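Re: [builders] Fridge door, left arm stalls when it's nearly open
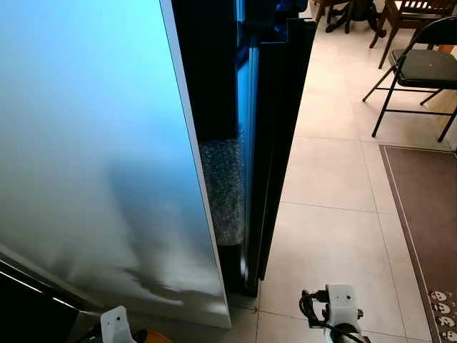

Karkberg Shared Workshop, Home Robotics Group

Filippos Kalogeropoulos wrote:

> Before you change any hardware, can you send a shot from the head
> camera with the door open? I'd like to know how much floor you have
> left for the base to back up. Also, which firmware is on the arm
> boards, and are you still using the Bakhtiari power supply? Prodromos
> had his sag under load last April and it looked just like a stall.

Hi Filippos,

Shot is at the top. Both grippers are in it, the left one down near the bottom of the door and the right one over the tiles. The folding chair can be moved. The mat on the right I would sooner leave where it is, so the base has to turn before it gets that far.

Firmware is build 23 on both boards. Yes, same Bakhtiari supply. I put a meter on it while the arm was pulling and the voltage stayed where it should, so I don't think I have Prodromos's problem.

What I have changed so far:

Left shoulder current limit up by 2 steps. The stall comes later in the swing but it still comes.

Door path slowed down, with a pause of 600 ms before the base starts to reverse. The jerk at the start is gone.

Homedetti config put back to the defaults, then only the arm lengths edited. I had an old wrist offset in there from the previous grippers.

My guess now is the base. The arm wants to follow the arc of the door and the base is going straight back, so the elbow ends up folded with nowhere to go. Paraskevi suggested splitting the move into 2 parts, with a small turn of the base in between. I'll try that next.

One other thing. The door is glossy and picks up reflections, and the edge finder sometimes locks on to those. The bright border down the side of the door is easier for it. If anyone has Cosik's edge script with the brightness threshold exposed, please send it. The copy in the shared folder has it hard-coded.

The cable on the right gripper also loops out further than I like. Stavros, do you still have the short ones in your drawer? I can pick one up after 6 pm.

Melina Manolakis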